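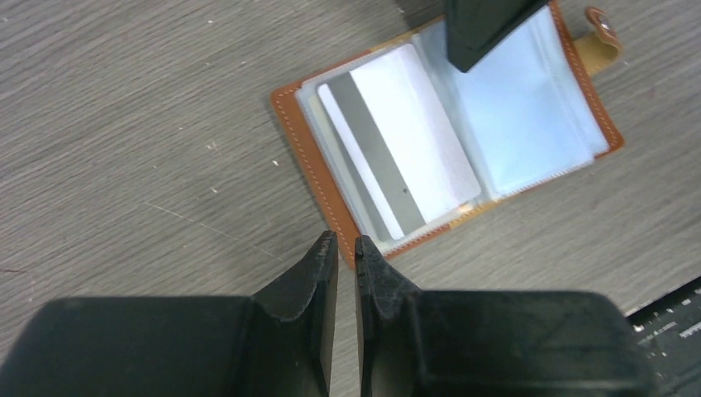

脐带缆在船尾折臂吊下方为什么总是先从终端接头处损坏?弯曲集中在接头出口的一小段缆体上,母船每升沉一次,这一段就多承受一次弯曲循环,而铠装钢丝在此处被灌封固定,无法滑移释放应力。

3.2 终端接头的疲劳试验

试验用缆为双层铠装脐带缆,外径33毫米,由Pindine提供,与作业船上的在用缆同一批次。我们截取19根试样,两端按船上的工艺灌封,在室内弯曲试验台上加载。张力取中继器满载时的静张力,弯曲角按五月航次记录的横摇数据设定。每加载一个周期组,测量一次铠装层的电阻变化,并用内窥镜检查接头出口。

试样分为两组。第一组使用原有的直筒式弯曲限制器,第二组换用Hnatiuk设计的锥形限制器,长度为60厘米,聚氨酯硬度不变。两组的灌封料、固化时间和夹持方式一致。试样端部的编号、限制器与紧固件在装夹前逐一登记。
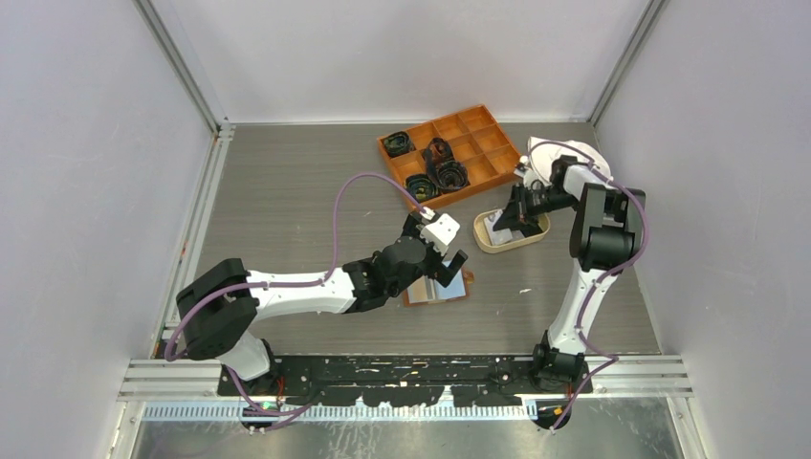 图4

Bohdana Tkachenko在审阅初稿时指出,室内台架只施加单平面弯曲,而海上的缆体同时受扭,直接比较两组寿命可能会高估锥形限制器的效果。这一意见我们接受。为此补做了一组带扭转的试验,扭转角由绞车排缆时的实测值给出,结果列入表5。

带扭转条件下,两组试样的首根断丝都出现得更早,但先后次序没有改变。直筒式限制器的断丝集中在出口截面,锥形限制器的断丝则沿缆体分散,外层先于内层。Orest Kovalchuk对断口做了电镜观察,外层钢丝多数起裂于与相邻钢丝的接触压痕,未见明显腐蚀坑。这与Zalance航次回收的旧缆有所不同,旧缆的断口附近有腐蚀产物。

需要说明的是,试验没有模拟入水瞬间的冲击载荷。中继器穿过飞溅区时,缆的张力会短时松弛,随后突然绷紧,这一过程对接头的影响另文讨论。水深100米以内的作业中,缆长较短,松弛与绷紧更为频繁,本节的寿命数据不宜直接套用。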